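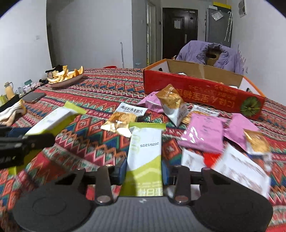 ## Sending a box of snacks to a kid at camp, what survives the trip?

**Marina Rallis**, Clallbridge
Posted Tue 7 July

My daughter is working at a summer camp through the end of August and has asked for snacks. The nearest store is a long drive from the camp and the staff only get a ride into town every other weekend. I want to send one big box and be done with it.

I sent a smaller box in June and it didn't go well. The rice crackers were dust, two bags of chips had popped open, and something with a chocolate coating had melted and set again into one lump. She ate it anyway but I would like to do better this time.

She likes individually wrapped things best because she shares them with her cabin. Mostly crackers, cookies, small cakes, and the soft filled pastries from the Asian grocery. No nuts, camp rule.

What I would like to know:

- Do I leave everything in the store boxes or take it out?
- Is there any way to send soft cakes in summer without them turning up squashed or moldy?
- Some of the packets only have one date printed on them and I can't tell if it is the day they were made or the day they expire. How do you tell?

The shipping place here charges by weight and by box size, and the clerk quoted me for a box I thought was far too big. The box would be going 383 miles, if that matters.

**Leonie Brandes**

I mailed boxes to two kids through four years of college each, so I have made most of the mistakes already.

Take things out of the store boxes. Those boxes are half air and you pay for the air. The exception is anything in a molded plastic tray, like sandwich cookies. Leave those in the tray and put a rubber band around it.

Pack in layers. Heavy and hard at the bottom (hard candy, granola bars, jerky if she eats it), then the dense cookies, then the soft cakes standing on their sides in a row, then crackers and anything puffed on top. Soft cakes do better on edge than flat. If you lay them flat, the ones at the bottom take the weight of all the others. Fill the corners with small things like fruit chews so the layers can't slide.
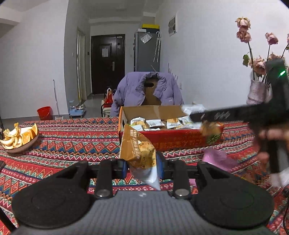 Before you tape it shut, close the flaps and shake the box gently. If you hear things moving, it needs more filling. I use clean T-shirts or a roll of paper towels, which camp kids can always use. Newspaper works too but it leaves ink on everything.

Skip chocolate until the weather cools off. That goes for chips with flavored chocolate drizzle, yogurt coating, and anything with a cream center that says to keep cool. I tried freezer packs once. They were warm by the second day and had sweated all over the labels.

For the popped chip bags: were you sending her up a mountain? Sealed bags swell at higher altitude and it doesn't take much of a squeeze to open them. I stopped sending chips and switched to pretzels.

Mail it on a Monday. A box mailed late in the week can spend the weekend in a hot truck or a warehouse.

**Glykeria Economou**

just send her money and let her buy snacks when she gets the ride to town. my son's camp had mice and they made everybody throw their food out, 25 kids. call the camp first

**Nele Van Acker**

On the dates, since the answers so far left that one out.

If the packet has one date and no words in English, look for a second line of small print on the back. Imported snacks will often give a shelf life there as a number of months or days, and the date on the front is then the production date. If the date is still in the future, it can't be the production date, so read it as the best-by. If it has already passed and you can't find a shelf life, ask at the store. Ours has a woman at the register who will read the label for you. You can also point a phone translation app at the back of the packet — it gets the numbers right even when the rest comes out strange.

Small cakes and filled pastries are the ones to be strict with. Crackers that are a little past date are only stale. I wouldn't mail a soft cake that has less than three weeks left on it, and I would leave out anything from a bakery counter entirely.

Glykeria is right that you should call the camp. Ask whether staff can keep food in the cabins and whether there is a bin with a lid. I put a cheap plastic tub with a locking lid inside the shipping box and packed the snacks in that. It adds some weight, but it keeps the crackers whole and she can store everything in it afterward.

**Marina Rallis**

Thank you. I called and they do allow food, but only in a hard container in the staff lodge, so I am going with the tub. I'm leaving the chips out. The camp is up in the hills, so that probably explains the bags. It goes out Monday.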